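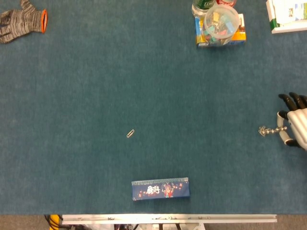 **Push carts at the Tillport club championship – yes or no?**

**bogeytrain_ed**

So the sheet went up by the pro shop and there's a new line on it. Push carts are out for the club championship this year. Carry your own bag or bring a caddie, no exceptions, both rounds. I've played in this thing five times and pushed a cart for the last three, and I had to read the line twice to be sure I had it right.

I'm not a kid anymore. I can carry for a round, sure, but two rounds in two days on that back nine with the climb up to 14? My shoulder would like a word. And I can't exactly call up a caddie, we haven't had a caddie program since the old clubhouse. What are we doing here?

**lagputt_larry**

I'm fine with it. It's a championship, it's supposed to be hard. Walking and carrying is part of the game, always has been. You want an easier weekend, there's the member-guest.

**threejack**

> Walking and carrying is part of the game, always has been

Larry, you had your nephew on the bag last year! You carried a water bottle and a banana.

**lagputt_larry**

He's a caddie. Caddies are allowed. I don't see the problem.

**threejack**

The problem is not everyone has a nephew. That's the whole thing for me. If you've got somebody who can take the time off to lug your clubs around, you get to stroll, and the rest of us are sweating through our shirts by the turn. A push cart was the one thing that evened it out a little.

**muni_mornings**

Not a member, but I play Tillport as a guest a few times a year and also play over at Halliday, where they tried this same rule. They dropped it after one season. Sign-ups fell off and the guys who did play were slow as anything on the second day. I waited on every tee from 11 on. If somebody thinks carrying speeds things up, I'd love to see it.

**bogeytrain_ed**

See, that's what I figured. I asked in the shop and the answer I got was "wheel damage around the greens." Okay, but then rope off the greens? We do it all winter. In January you can't get a cart within a wedge of the 3rd green and everybody manages fine.

**fescue_rescue**

I'm going to stick up for the wheel damage thing a bit. The collar on 7 is a mess and it's all tire lines from people cutting between the bunker and the green. I've watched guys roll right across the fringe and not even look down. So I get why the staff is fed up – I just don't think one tournament with a small field is where the damage comes from.

**lagputt_larry**

It has to start somewhere.

**threejack**

Start with the ride-on carts then, they weigh more than my truck.

**fescue_rescue**

They already keep those on the path at 7. But yeah, point taken on the other holes.

**downhill_lie**

Practical question while you all fight. If the rule sticks, what are people carrying? My bag is an old Skivex cart bag that weighs a ton empty and I'm not hauling that up 14. Been looking at the Tendico stand bag, the one with the double strap.

**muni_mornings**

I have the Tendico. I like it a lot on flat courses, legs are solid, strap sits nice once you fiddle with it. The pockets are kind of small, so forget stuffing a rain jacket AND a sweater in there. My one gripe is the hip pad, which got warm on me in the summer. I'd buy it again.

Also take clubs out! You do not need 14. I pulled the 3-iron and one of the wedges and haven't missed either.

**bogeytrain_ed**

You're telling me you want me to play the championship with fewer clubs now too, haha. I shot 79 in the second round last year and I think I used every single one, some of them twice on the same hole.

**threejack**

79 with a push cart. Put an asterisk on it, right Larry?

**lagputt_larry**

I never said anything about last year. 79 is a good round, Ed. I'd still like to see you do it carrying.

**bogeytrain_ed**

Ha, okay, I'd like to see it too, from a chair.

I'm going to write something up and drop it off at the shop, asking for carts to be allowed with the greens roped. If anyone wants their name on it, message me before the sign-up closes. More than 2 names would be nice, so it doesn't look like it's just me and threejack complaining again.

**fescue_rescue**

I'll sign if you put in a line about keeping wheels off the collar at 7.

**bogeytrain_ed**

Done, adding it now.

**downhill_lie**

I'll sign too. Ordered the Tendico anyway, the Skivex zipper was shot. Does anybody know if the strap needs to go over the towel ring or under it? The picture on the box shows it both ways.

**muni_mornings**

Under. It squeaks the other way.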